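About Lekham

Lekham is a small company for power strips, extension cords and plugs, for homes and small offices. 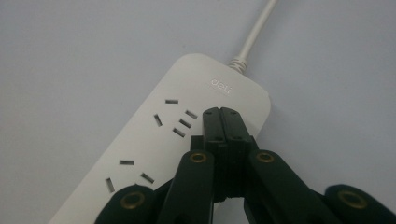
We started in June, in one room behind the shop of Michiels, where Sanne Van Loon was repairing lamps. Many customers came to her with the same question: which power strip should I buy for my desk? She began to keep a few good ones on the shelf, and after one year the shelf was bigger than the lamp table. Montserrat Esquivel joined her for the orders and the bookkeeping, and the two of them are still the owners.

Today we have 387 articles in our catalog, and 322 of them are always in stock in our storeroom in Trirkent. The others we order for you, and you receive a message when they arrive.

What we do

We sell strips of several brands, and we look at each model before it goes into the catalog. We look how the cord enters the housing, if the plug sits firmly in the socket, and if the surface is easy to clean. A model that we would not use at our own desk, we do not sell.

We also prepare complete sets for offices and classrooms. You send us a simple drawing of the room with the desks on it, and we propose the lengths of the cords. Our biggest set until now was for the Grastar language school, with 26 work places on 2 floors.

Old strips

You can bring your old power strips to our counter, also when you did not buy them from us. Please do not cut the cord off. We give them to a recycling company each month.

Visit or write to us

The counter is open in the mornings. In the afternoon we pack the orders, but you may ring the bell and one of us will come. Questions by e-mail we answer in English, Dutch or Spanish.

This page was last changed on 13 December 2020.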